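Reseña: Bozsik, la antología en audio de Gindasura

Llevo desde octubre con los auriculares puestos y una antología de microficción sonora de la que hasta entonces no sabía ni que existía. Se llama Bozsik, la edita Gindasura (el mismo sello pequeño que sacó hace un par de años aquella serie de terror doméstico con neveras que hablaban) y reúne 75 piezas muy cortas, casi todas de humor fantástico, con actores, efectos y música original. La pagué de mi bolsillo. Lo aclaro porque el tono de lo que sigue podría hacer pensar que me han regalado algo, o que me lo han quitado.

El formato es sencillo: abres la aplicación, eliges una pieza y en lo que tarda en subir el café te han contado la historia de un notario que hereda un volcán. La mejor de la primera mitad, para mi gusto, es «Oltari», sobre un ascensor que solo para en los pisos donde alguien está mintiendo. Los diálogos van rápidos, nadie explica el chiste y el final llega antes de que te lo esperes, cosa que no puedo decir de la mitad de las series que tengo empezadas.

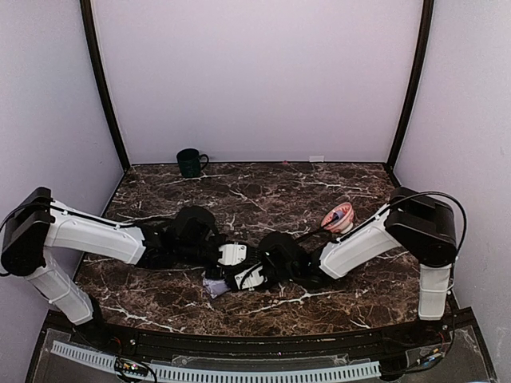 También hay relleno, claro. En una colección de este tamaño es inevitable, y aquí se concentra hacia el centro, en una racha de cuentos navideños que parecen escritos la misma tarde y con el mismo resfriado. Hay un reno deprimido, un paje que se sindica y un muñeco de nieve con problemas de pareja. El del paje tiene gracia. Los otros dos se los perdono por la música, que es estupenda – un clarinete torcido que entra siempre medio segundo tarde y que he acabado silbando en el supermercado.

Las voces merecen un párrafo. El reparto es corto y se nota, porque la señora que hace de panadera en una pieza vuelve tres historias después como reina de las abejas y luego como megafonía de estación. A mí me divierte reconocerla. A quien busque inmersión total le va a molestar, sobre todo si escucha varias seguidas, que es justo lo que la aplicación te empuja a hacer encadenando una con otra sin dejar ni un respiro. Se puede desactivar, pero el ajuste está escondido en un submenú llamado «Experiencia», donde yo esperaba encontrar cualquier cosa menos un botón útil.

El orden es otro asunto. Las piezas no van por fecha ni por tema, sino según un criterio que el folleto define como «emocional». Supongo que la emoción era la prisa. La historia en dos partes del faro tiene la segunda colocada antes que la primera, y durante un buen rato creí que era un recurso narrativo muy audaz. 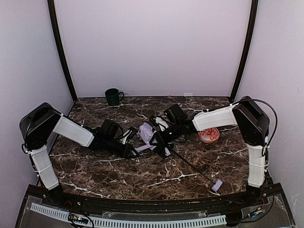

¿Se puede escuchar sin conexión? Hay que descargar antes cada pieza por separado, porque no existe un botón para bajar la colección entera; una vez guardadas, suenan sin problema en el metro o en casa de unos suegros sin wifi.

Del extra que acompaña a la edición completa esperaba poco y me ha gustado bastante. Se titula «Bridisby» y son 22 minutos de tomas falsas, versiones descartadas y una discusión larguísima sobre cómo debe sonar un dragón al estornudar. Gana la opción de la trompeta, por si alguien lo necesita para dormir tranquilo. Hay además un librito digital con los guiones, maquetado con una letra tan fina que lo he leído a trozos y con la tableta pegada a la nariz.

La tirada en disco es de 2000 ejemplares y trae una funda de cartón bonita, aunque la bisagra del estuche se me rindió a la segunda apertura. En digital cuesta bastante menos y suena igual, al menos para mis oídos, que ya no están para presumir.

Le pongo un notable. Si os gusta la ficción breve y toleráis algún reno de más, adelante. Empezad por «Oltari», seguid con la del notario y dejad el faro para cuando tengáis claro en qué orden va. Lo he consultado con la casa y me han contestado, muy amables, que lo están mirando.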